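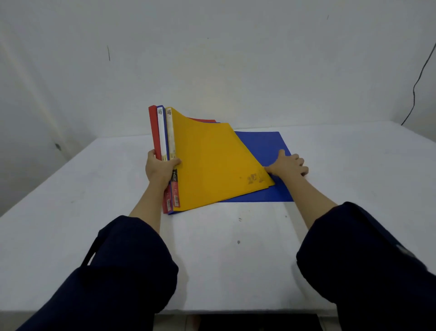
Sorting folders by hand, sleeves bunched on the forearms

Do loose sleeves matter when recording hand demos?
Renata Pawłowska
Our guide for recording people so an arm can learn the task says "forearms clear to the elbow." Is that a real rule or someone's taste? We have 41 takes done in baggy navy sleeves.

Bogumił Czarnecka
I doubt it's in any standard. Check whether the wrists and fingers stay in view. If they do, keep the takes - and ask whoever wrote the guide for their evidence.

Kazimiera Pietrzak
Just roll them up. We threw out 5 takes over cuffs.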